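로봇 연구실 공개의 날에 다녀왔습니다

5/5/22

저는 방글라데시에서 온 Obaidul Matubbar입니다. 한국에 산 지 3년이 되었고, 이 블로그는 한국어 쓰기 연습을 겸해서 쓰고 있습니다. 틀린 표현이 있으면 댓글로 알려 주십시오. 지난번 글에서 조사 "은/는"을 고쳐 주신 분께 감사드립니다. 아직도 자주 틀리지만 전보다 조심하게 되었습니다.

어제 Kollus라는 회사의 공개 행사에 갔습니다. 회사 동료인 Milagros Correa 씨가 신청 링크를 보내 주었는데, 처음에는 평일 오후라서 망설였습니다. 그런데 팀장님이 반차를 쓰라고 하셔서 마음을 정했습니다. 저는 포장 기계를 만드는 회사에서 전기 도면을 그립니다. 그래서 로봇을 매일 보기는 하지만, 우리 회사의 로봇은 같은 상자를 같은 자리에서 집어서 같은 자리에 놓습니다. 집 안의 물건을 다루는 로봇은 영상으로만 보았습니다.

건물은 지하철역에서 버스로 여섯 정거장 떨어져 있습니다. 내리는 곳 이름을 잘못 들어서 한 정거장을 더 갔고, 걸어서 돌아왔습니다. 입구에서 이름표를 받았는데 번호가 142번이었습니다. 번호 순서대로 16명씩 한 조가 되어 들어가는 방식이었습니다. 제 조가 들어갈 때까지 한참 기다려야 해서 1층 로비에서 포스터를 읽었습니다. 포스터의 글은 어려운 단어가 많았습니다. "파지"라는 단어를 몰라서 사전을 찾았더니 첫 번째 뜻이 찢어진 종이라고 나와서 당황했습니다. 여기에서는 물건을 잡는다는 뜻입니다. 영어로 grasp라고 쓰여 있는 것을 나중에 보았습니다.

로비 한쪽에는 Stevby라는 작은 회사가 전시대를 차려 놓았습니다. 로봇 손가락 끝에 붙이는 고무를 만드는 회사입니다. 직원분이 여러 가지 샘플을 만져 보게 해 주셨습니다. 딱딱한 것, 말랑말랑한 것, 표면에 가는 줄이 있는 것이 있었습니다. 저는 말랑말랑한 것이 제일 좋다고 생각했는데, 직원분은 너무 부드러우면 잡은 물건의 방향이 조금씩 돌아간다고 설명하셨습니다. 우리 회사의 집게에서도 비슷한 문제가 있어서 명함을 받아 왔습니다. 가격은 물어보지 못했습니다.

우리 조의 차례가 되어 2층으로 올라갔습니다. 안내하시는 연구원분은 목소리가 작아서 저는 맨 앞으로 갔습니다. 첫 번째 방은 Drodcombe라는 프로그램을 보여 주는 방이었습니다. 사람이 로봇을 움직인 기록을 모아 놓고, 하나씩 다시 보면서 잘된 것과 잘못된 것을 표시하는 프로그램입니다. 화면 왼쪽에 목록이 있고 오른쪽에 영상이 있었습니다. 연구원분의 말씀으로는 한 가지 동작을 가르치기 위해서 1,000번의 기록을 먼저 모은다고 합니다. 저는 그 숫자보다 그것을 한 번씩 다 눈으로 본다는 말에 더 놀랐습니다. 옆에 계시던 아주머니가 "그럼 그걸 누가 다 봐요?"라고 물으셨고, 연구원분이 손을 조용히 드셨습니다. 모두 웃었습니다.

두 번째 방이 제가 보고 싶었던 곳입니다. 과제의 이름은 Intarasuk라고 했습니다. 무슨 뜻인지 여쭈어 보니 처음 과제를 만든 분이 붙인 이름이고 지금 팀에서는 뜻을 모른다고 하셨습니다. 팔이 두 개 있는 로봇이 탁자 위의 물건을 다루는 연구입니다. 과일, 신발, 천 같은 것을 한 탁자에 섞어 놓고 합니다. 공장에서는 물건의 크기와 위치를 미리 알 수 있지만 집에서는 그럴 수가 없다고, 연구원분이 몇 번 강조하셨습니다.

설명을 들을 때 저는 바나나가 쉬운 물건이라고 생각했습니다. 길고, 잡을 곳이 많으니까요. 그런데 연구원분은 바나나를 싫어한다고 하셨습니다. 휘어 있기 때문에 어디를 잡느냐에 따라서 무게가 한쪽으로 기울고, 바구니에서 꺼낼 때 손잡이에 걸리기도 한다고 합니다. 게다가 세게 잡으면 껍질에 자국이 남습니다. 사과나 레몬은 둥글어서 굴러가는 문제가 있지만, 손가락 사이에 들어오기만 하면 오히려 편하다고 하셨습니다.
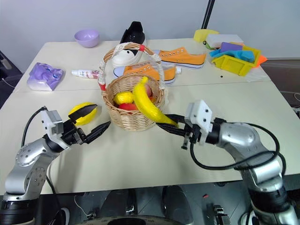
Intarasuk 과제의 탁자. 오른쪽 집게가 바나나 끝을 향하고 있고, 바구니 뒤에는 주황색 운동화도 있습니다.

질문 시간이 있어서 저도 손을 들었습니다. 한국어로 여러 사람 앞에서 질문하는 것은 아직도 긴장이 됩니다. 머릿속에서 문장을 세 번 연습하고 말했습니다. 제 질문은 "두 팔이 서로 부딪치지 않게 하는 것은 프로그램이 합니까, 아니면 배워서 합니까?"였습니다. 연구원분은 둘 다라고 대답하셨습니다. 가까워지면 멈추는 안전 기능은 따로 있고, 누가 먼저 움직이고 누가 기다리는지는 기록에서 배운다고 합니다. 제가 로봇 팔을 "누가"라고 부르지 않고 "어느 쪽이"라고 해야 하는지 궁금했는데, 연구원분도 "누가"라고 하셔서 그대로 적었습니다.

전기 도면을 그리는 사람이라서 저는 팔에 감긴 케이블에도 눈이 갔습니다. 우리 현장에서는 움직이는 부분의 케이블이 제일 먼저 고장이 납니다. 그래서 얼마나 자주 바꾸는지도 묻고 싶었지만 다른 분들의 질문이 많아서 한 번만 묻고 참았습니다. 다음에 메일로 물어보려고 합니다.

아쉬운 점도 쓰겠습니다. 방에 머무는 시간이 짧았습니다. 그리고 설명 자료가 종이로 없어서 들은 것을 급하게 휴대전화에 적었는데, 집에 와서 보니 제가 쓴 글자를 제가 읽을 수 없는 곳이 있었습니다. 위의 내용 중에 정확하지 않은 부분이 있다면 제 메모의 탓입니다.

나오는 길에 Milagros 씨와 만나서 칼국수를 먹었습니다. Milagros 씨는 저보다 앞 조였는데, 신발 끈을 묶는 로봇을 기대하고 왔다고 합니다. 그런 시연은 없었습니다. 우리는 집에 로봇이 생기면 무엇을 제일 먼저 시킬지 이야기했습니다. Milagros 씨는 빨래 개기, 저는 생선 가시 바르기라고 했습니다. 생선은 아직 오래 기다려야 할 것 같습니다.

공개 행사는 6월에 한 번 더 있다고 들었습니다. 신청은 회사 홈페이지에서 받는다고 하니 관심 있는 분은 확인해 보십시오. 버스를 타시는 분은 안내 방송을 잘 들으시고, 저처럼 한 정거장 더 가지 마시기 바랍니다.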